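Search this manual Go

4.2 Recording your first examples at home

Set aside a quiet morning for this part - it goes more smoothly when you aren't hurrying, and the Nutero trainer learns a good deal from calm, steady hands.

1. Pick one small job, such as moving a packet across a table, and stick with it for the whole set.
2. Open the jaws all the way and hold still until the Brullex recorder beeps.
3. Reach in at an easy pace, close, lift, set down, and open again.
4. Repeat until you have 40 good takes, then stop for a rest.

Note: Please don't tidy up first. Everyday clutter is just what we hope to learn from.
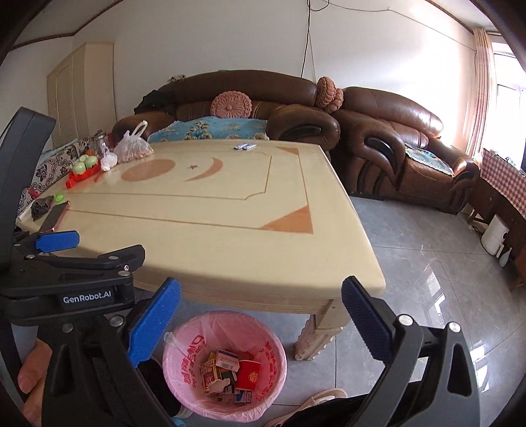 Figure 13. Jaws open over the living room table, ready to begin a take.

Caution: Keep your fingers on the handle and well clear of the jaws while they close.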